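Wollent Matte Wall Paint, Off-White: Eight Months Later

I painted our dining room with the Wollent matte in April and said I would write it up once it had been lived with. The room gets used every day, mostly for meals and homework, and the table is pushed up to the long wall, so that wall takes more abuse than anything else in the house.

I bought 2 cans and paid 125 dollars for the pair at Kekside. A roller cover and tray were extra. The previous color was a medium tan. The first coat went on thick and did not drip much, but the tan showed through. The second coat took care of it except in one corner, where I went back with a brush.

Smell was mild. I left the window open overnight and we ate in there the next evening. The can says to wait two hours between coats. I waited closer to four and would do the same again, as the low part of the wall was still tacky when I checked it.

The finish is flat with no shine at all, and it hides old patching well. I had filled several nail holes on that side and can't find them now. The color is a plain off-white that leans a little gray late in the day.

The weak point is marks. Matte paint picks them up, and the Wollent is no exception.

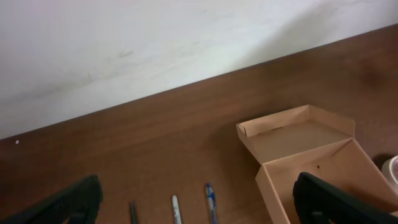 Stondus makes a scrubbable matte that costs more but holds up better behind a table, according to a reader called Alipour, who used it in a hallway and wipes it down every Sunday with dish soap. I have not tried it. The store had it in satin only when I went, and I did not want satin in that room.

For cleaning I tried a damp cloth first, which takes off food and most fingerprints if you get to them early. Pencil needs a little soap. A melamine sponge works on darker scuffs but leaves a slightly polished patch that shows from the side, so I stopped using it. Touching up from the leftover can blended in fine near the door after a day of drying.

Coverage was fair. The label claims up to 247 square feet per can, and I came in under that on the first coat.

I would buy it again for a bedroom or a ceiling. For a dining room I'd look at something washable, or put the money into a chair rail. Four stars for the finish, three for wear. The lid also rusts at the rim, so move any leftover paint to a jar.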